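Dicas da casa: alugar um braço robô para a cozinha

A Toroteo aluga por 140 euros ao mês um braço que abre gavetas, arruma talheres e, segundo o folheto, "devolve tempo à família". Antes de assinar, convém ler isto.

Meça a passagem à frente da bancada. O serviço pede 63 cm livres e não negoceia. A minha cozinha passou, à custa de um carrinho de legumes que agora vive na varanda.

Puxadores redondos e pequenos são os piores. Se puder, troque-os por barras. Se não puder, cole um aro de borracha e tenha paciência.

Peça o ensaio no simulador. A Greer Guthrie, do apoio ao cliente, monta-o com as medidas que lhe enviar e deixa repetir a mesma gaveta até enjoar. O meu fez mais de 1.000 tentativas numa noite, sem pedir jantar.
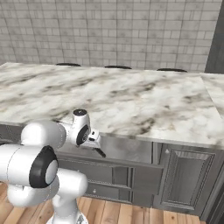 Ensaio no simulador: a pinça, vazia, junto ao rebordo da bancada de mármore.

Tire as migalhas do fundo das gavetas antes da instalação, que o contrato exclui a limpeza (página 4, letra miúda). E guarde as facas noutro sítio durante fevereiro, o mês de experiência. Eu guardei também os copos bons.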